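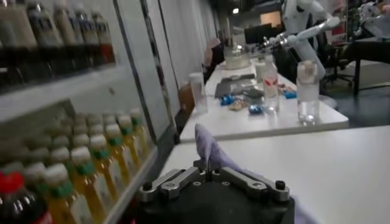
5 August 2025. Grip force on the parallel jaws was the job for today, continuing from the linkage rebuild in July. The new plates are on, the pins are in and the play at the tips is down to something I can live with. Cloth is the test piece again, the lavender one, and the wanted result is a pinch with a raised peak between the jaws and the remainder hanging free over the side of the gripper. A pinch like that gives the other arm something to work against. A flat pinch with no peak tends to slide out as soon as the wrist rolls.

Started with the current limit at 249, left over from the block tests. Too high for fabric. The jaws close hard, the motor sits at the limit and the Torberg driver gets warm enough to derate, after which every reading is suspect. Brought it down to 225 and left everything else alone. The driver stayed out of derating for the rest of the afternoon. Holding is slightly worse on the thick hem and the same everywhere else. Units here are whatever the Torberg register uses; the manual calls them counts and I have never converted them.

Approach height matters more than force. If the tips come down too far they touch the tabletop and the wrist flexes, and the jaws then close on a bulge of cloth with no tension in it. If they stop high they catch only the top of a fold. I set the stop by hand with a strip of card under the tips, wrote the value into the Jostari config file and restarted. Then found that Jostari reads the height in the base coordinates and not from the tool flange, so the value was wrong by the length of the adapter. Corrected and restarted again. That cost more time than the force tuning did. Note for the wiki page: the height field needs its reference written next to it.

Wrist camera is running at 30 frames per second. Went back over the logs and the timestamps are even now, with no gaps at jaw closing. The old gaps came from the USB hub. The camera has its own port on the Asfaw board and should stay there. I put tape over the neighboring port so it does not get used for a keyboard.

Jaw zero was the next item. After a power cycle the fingers drive to fully open, and the controller takes that position as its reference. With the old plates it was repeatable. With the new ones the right finger reaches its stop slightly before the left, and the pair is off center until the first close.

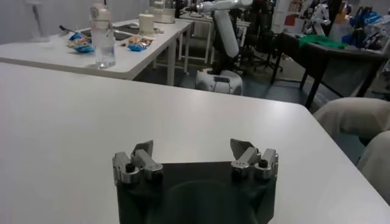
Does the offset need a mechanical fix? A software offset is enough for cloth, but for rigid parts the stop should be shimmed so that both fingers arrive together.

I put the software offset in for now and ordered shim stock from Mollen. The shim goes behind the right stop, with the screw backed out first, or the plate will bow. There is also a burr on one of the linkage plates that I can feel with a fingernail. It does not seem to catch on anything. File it when the jaws are off for the shim.

Ran the pick routine 50 times on cloth in the late afternoon, recrumpling it by hand between attempts. Failures were mostly on the hem and at double folds. I stopped the log each time the cloth moved far enough to need resetting, so the file is in pieces and has to be joined before it is any use for comparison.

Last thing was both arms over the same table. The fingered hand on the left is meant to hold the cloth down and the gripper on the right to come in and take a corner. The hand presses well enough. Its thumb closes later than the other digits — a tendon tension problem, same as in July — and I did not touch it today. The wrist cable on that side needs a longer loop and a clip before the arm does any large rotation.
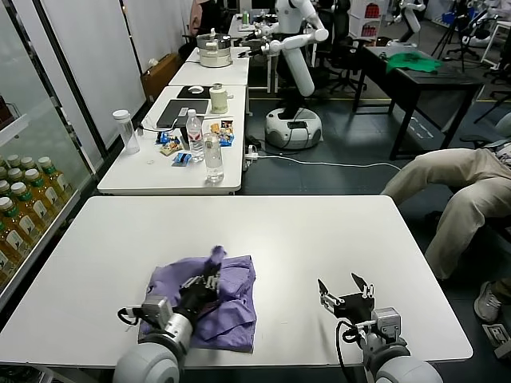
Left hand on the cloth, right gripper open. Note the cable loop at the left wrist.

Still to do: join the log pieces, shim the stop, file the burr, clip for the left cable, retension the thumb. Config is saved under today's date with the limit at 225. The old file is still in the folder and should be renamed before the next restart picks it up.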